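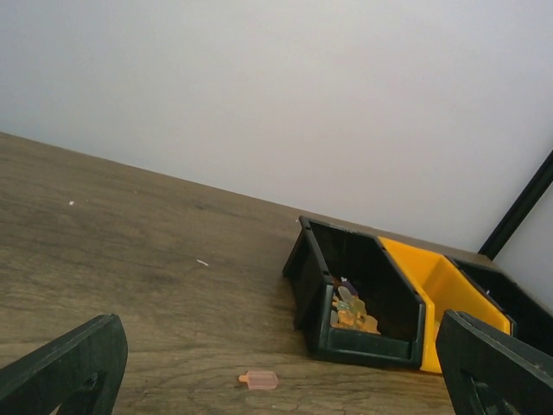

Entered by Hanna Polishchuk, Jan 23, 2025
Walking guide notebook, old harbor route

Spent the whole morning on the Rudumura waterfront with Fotis, and I'm so glad we went back, because the loop reads quite differently on foot than it does on our draft map. The climb from the fish market to Katsaros Square is steeper than we wrote, and there are two benches on the way up that deserve a mention (I used both!). Fotis wants the chapel first. I still like starting at the ferry steps, with the bay opening up on your left.

Bus 562 does stop at the upper gate, but only on the inland run – please fix this in the transit box, Mitali.

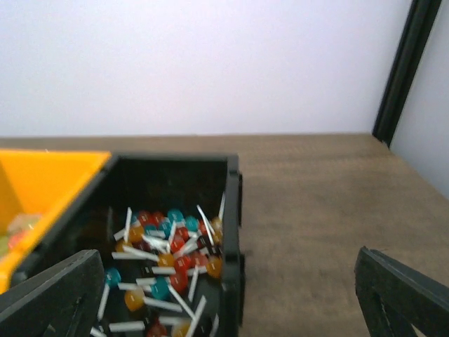

Things to sort out before March
Opening hours for the Brodel museum. The sign on the door and the leaflet disagree, and the lady at the desk gave me a third version.
Barrett to walk the Gronthorpe lane after dark and tell us if the lighting is good enough to recommend it for an evening stroll.
The bakery paragraph is too long. I know, I wrote it, and I'll trim it – though the walnut rolls stay.

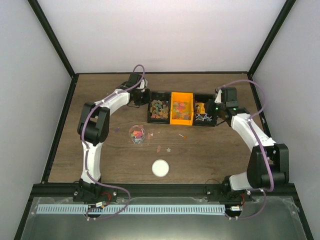
Work table with both arms, bins toward the back.

Prodromos has the marked-up map until Monday. Ask him about the side stairs.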